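Ferstead Robotics Pauses Kitchen Arm Trials After Grip Fault

Company issues software hold, plans retest in April

FERSTEAD – Ferstead Robotics said today that it has paused unattended running of its Dostum kitchen arm after a fault in which the gripper did not let go when told to stop. No one was hurt. The company has told all test sites to run the arm only with a trained operator at the stop button until a fix has been checked.

The fault came up at the company's test kitchen on Amegashie Street shortly after 2 p.m., during a routine pick-and-place session. An operator pressed the soft stop on the control screen. The arm stopped moving, as it should, but the fingers kept squeezing the object they were holding. The force went on rising until the operator cut power at the wall.
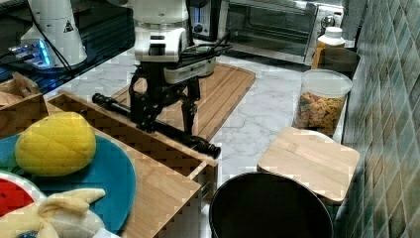 Logs from the session show that the stop command reached the arm controller and did not reach the gripper controller. The two run on separate boards and are meant to get the same message at the same time. In this case the gripper board was still busy with an earlier close command and dropped the stop.

"The arm did one thing and the hand did another," said Elikem Mensah, head of engineering at Ferstead Robotics. "We had tested each of those stops many times. We had not tested them enough in the moment when the fingers are still closing, and that is on us."

Engineers have since repeated the session 1185 times on the bench. The stop was dropped in two of those runs, both while the fingers were still closing. The hardware emergency stop, a separate circuit that cuts power to the whole unit, worked every time it was tried.

The Dostum is being developed to handle household items such as plates, food packages and kitchen tools on an ordinary countertop. It is not on sale. Roughly 50 units are in use at partner labs and training sites, and all of them carry the affected gripper software.

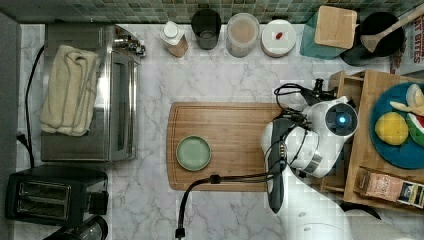

Sites have been asked to take these steps right away:

Install the hold update, which limits closing force and turns off unattended mode.

Use the hardware emergency stop, and not the on-screen stop, if anything looks wrong.

Keep hands out of the gripper's reach while power is on, including when the arm is standing still.

Report any case in which the fingers stay closed after a stop.

A permanent fix is being written now. It will give the stop command priority over any other message and will have the gripper board confirm that it got it. If no confirmation comes back, the unit will cut its own power. The new version has to pass 2000 stop tests in a row, with the fingers open, closing and closed, before unattended mode is turned back on.

Dirneck, an outside safety testing firm, will watch the retest and write its own report. "We will choose when the stops are sent, and Ferstead's staff won't know ahead of time," said Gönül Yalçınkaya, who is leading the work for Dirneck. The report will be shared with every site that has a unit.

Akua Nartey, who manages the partner sites, said most training work can carry on under the hold, though more slowly – heavier items will have to wait until the force limit is lifted.

Media contact: Afia Sulemana, Ferstead Robotics press office
Site support: Nii Tsikata, partner support desk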